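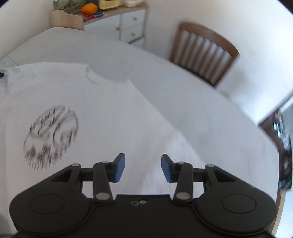

Shirt on the table, fingers open.

I spend most of October mornings folding laundry with a gripper in my hand. The job is to record examples of cloth handling in ordinary homes, which then go into the training set for a policy Stunudach is building under the name Barta. I signed up for 50 hours and I'm well past halfway.

A session goes like this. I clear the table, put down one piece of cloth, press record and do one task from start to finish using only the gripper. Then I stop the recording, mess the cloth up again and go back to the beginning. The task list came as a spreadsheet with 13 rows. Shirts take up the most rows, towels the fewest.

Towels were where I started. A towel is thick enough that you can feel the pads close on it through the handle, and a bad grasp is obvious right away. I did my first batch much too fast. The reviewer sent it back with a note saying the fingers should slow down before contact, so that the model gets a few clear views of the cloth before it moves.
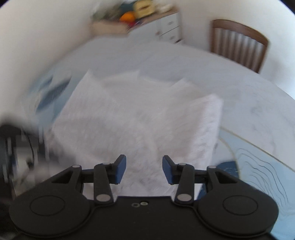

Thin cloth

Anything thin is harder. With lace you can't tell by feel whether you have one layer or two, and you have to watch the pads. I try to come in with the fingers wide, gather a small fold, close, and wait a moment before lifting. If I miss, I keep recording and try again. The instructions ask for that. A recovery is worth keeping, as long as it's a real one and I didn't fumble on purpose.

I also vary where I grab. For the first few days I went for the same kind of spot every time out of habit, and a model trained on that would learn my habit and very little about curtains. Now I pick a different place for each take – near a hem, mid-panel, wherever there's a ridge to pinch.
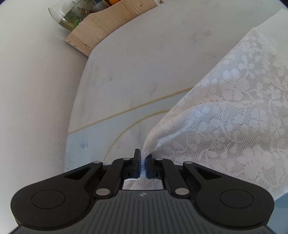
Youssra Tahiri wrote to me after my last post that she would throw out half the lace takes. Her view is that thin fabric teaches the model to hesitate, and that 1000 clean shirt folds would do more for Barta than any amount of curtain. I don't agree, but I can see the argument. We settled on tagging the lace takes separately so they can be left out of a run and compared.

Tagging is the dull part. Each take gets a cloth type, a task and an outcome, and I do it the same afternoon while I still remember which ones felt wrong. I use Trestska for it, mainly for the keyboard shortcuts. On a good day I have almost no takes to discard. On a bad day I lose three in a row to the same mistake, usually closing too early.
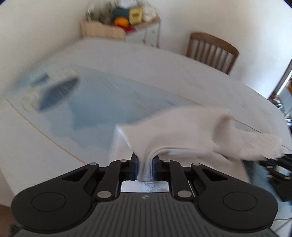 White cloth, mid-lift.

Next on the list are pillowcases, and after that I go back to shirts with the new speed rule. I'll post the discard numbers when that batch is tagged.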